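4.2 Storage of bottles

The second part of the project, carried out in May by Līga Rebane and Kaan Tekin, considered how glass bottles should be kept in the shared kitchen at Cundale. Bottles had previously stood together on the worktop, where they touched and were awkward to lift out singly. An open wire rack was therefore proposed – it takes up little depth and leaves the labels in view. Bottles of differing shapes were included, both clear and dark, as residents do not buy to one pattern. The group recommends that the rack be placed towards the back of the surface and filled from one end. 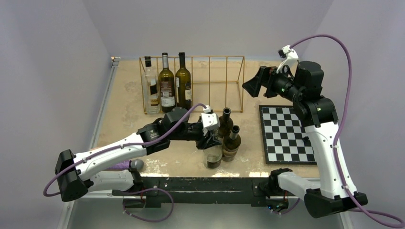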